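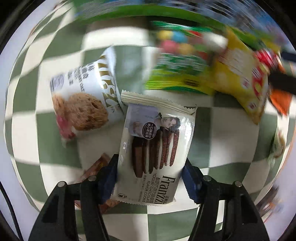 Ticket 47 was opened by Marichka Koval of the Stosoro handling cell on Jul 13, 2026. The reported fault is intermittent slipping of light snack pouches after the fingers have closed. The unit concerned is the hand-held gripper with two black fingers and dark blue pads. Slipping has been reported mainly on pouches with a crimped end seal, of the same general type as the white Franzzi cookie pouch, which is to be held by its two sides with one pad against each. The four screws on the upper surfaces of the fingers, two per finger, are within the scope of this ticket.

Status: Closed, with follow-up
Priority: 2
Assigned to: Pylyp Holovko
Site: Cleltholm

Initial assessment (P. Holovko)
The gripper was taken out of service and the finger travel was checked by hand. Both fingers moved freely. The left pad was found to have lifted slightly at its lower corner, and one screw on the left finger turned under light pressure from the driver. The operator stated that the pads had last been changed in November.

Work carried out
Both pads were removed and replaced as a pair from stock supplied by Emard. The inner faces of the fingers were cleaned and left to dry before the new pads were fitted. All four finger screws were removed, cleaned and refitted. The closed position was then set again using the standard gauge.

Test record
First run: 20 pouches, 7 slips. The slips occurred when the pouch was picked up at an angle. The right finger was found to be reaching the stop ahead of the left.
Adjustment: right finger stop backed off and locked.
Second run: 20 pouches, no slips.

Comment (Remedios Manzano, cell supervisor)
The result is accepted. Operators are reminded that the crimped seal is not a gripping surface. Pouches are to be taken by the body, below the seal. Any pad showing a raised corner must be reported before the next shift begins.

Comment (Maksym Pasichnyk, stores)
One pair of pads remains on the shelf. A further order has been placed with Emard.

Follow-up
Screw tightness is to be checked at the next planned service. The cell setup sheet will be amended by Ustyna Marchuk to include the right finger stop setting. The old pads have been bagged, marked with the ticket number and kept in stores.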